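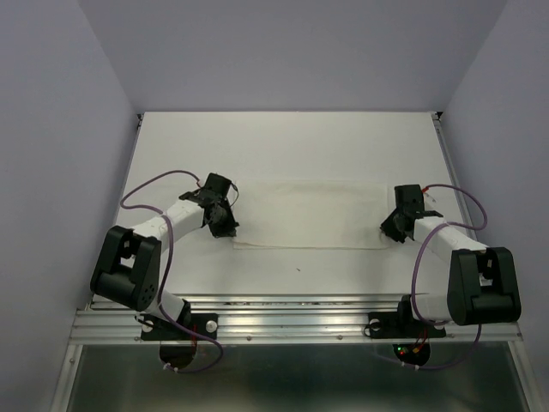
Maricica wrote that the procession should stay on the old route past St. Nicholas, and I agree with her. My grandmother walked that way every year until she was 84. The new route along the Alwood road has no shade and no place to stop.

Home | Forums | Festivals & Customs | Winter | New Posts | Log In

alina_dobre
The old route is nice but it's too narrow now. Last December the goat dancers had to wait behind a delivery van and the drummers lost each other at the corner. The Alwood road is wide enough for people to stand on both sides.

bujar.s
Wide, yes. But the whole idea is that the dancers go up to the doors. There are 36 houses on the old route and most of them open up and put out bread or walnuts. On the Alwood road you have the tire shop and a fence.

Traian Marinescu
I walked with the Laken group last year. We finished after dark both times and I didn't mind the van. What bothered me was that we skipped the well. My father's group always stopped there for the second song — the slow one — and then went on to the church. Does anyone still have the words to the third verse?

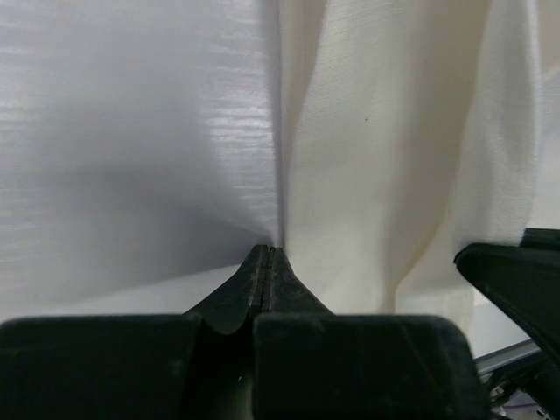 Page last modified: August 2024

sanziana_st
Traian, I have the words but my version says "at the gate" where the Laken people sing "at the well." I can type it up. It came from my aunt in Zamfir so it may be different from yours in other places too.

alina_dobre
Zamfir has always done it differently. They start with the bear and we start with the goat. I wouldn't mix the two.

sanziana_st
I'm not mixing anything, he asked for the words.

bujar.s
Back to the route. The town says 1,420 people came last year. I don't believe that many came to see a fence. Could we do the houses first and then go out to the Alwood road for the big dance? It's 20 minutes on foot if the drummers don't stop.

Traian Marinescu
That would work for me. The masks are heavy though, and the two smallest boys can't carry theirs that far. Someone would have to drive the masks over.

maricica_i
I could live with that if the well is put back in. Four stops, same as before: school, well, church, then the square. The dance can go wherever Alina wants it.

alina_dobre
I don't want it anywhere in particular, I want people to be able to see. But OK. Who is asking the priest about the church stop?

bujar.s
I'll ask him. He'll want to know what time.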